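The Letter to Mernateck

Khadija Kamel wrote the letter on a Sunday evening, after the shop was closed and her mother was asleep. She had tried to write it in August, and again before the new year, but each time she came only to the second line.

Dear Yasmine, she wrote. I am still living in Ziltgate, over the shop. The rent is 50 more than when you left, and the roof is the same.

She stopped and listened to the street. A man was calling his dog. When they were girls, she and Yasmine had shared one desk in the school on the hill, and Yasmine always took the side near the window. Khadija had been angry for this during two years. Now she could not remember why the window was so important. 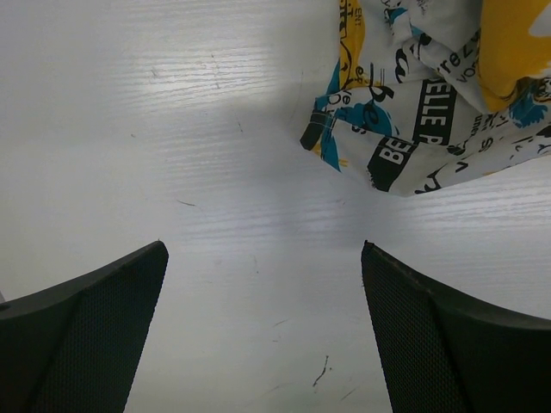

A white surface with fine grain, and a gray shadow over the middle.

She wrote about the wedding of Fadwa Bouzid, who danced with her shoes in her hand. She wrote about old Mr. Geddes, who sold his boat and then walked every morning to the harbor to look at it. She didn't write about the money. It was 697, and it was long ago, and Yasmine knew the number as well as she did.

At the end of the page she had still some space. She thought about the bus to Mernateck, which took 86 minutes if the bridge was open. In all these years she had not taken it -- not one time.

Your side of the desk is free, she wrote, and then she thought it was a foolish thing to say to a grown woman. She looked for the eraser, but she had written in pen.

She folded the paper, put on her coat and went down the stairs quietly, with the shoes in her hand, like Fadwa. The mailbox was at the corner by the bakery. It was raining a little, so she held the letter inside her sleeve until she got there.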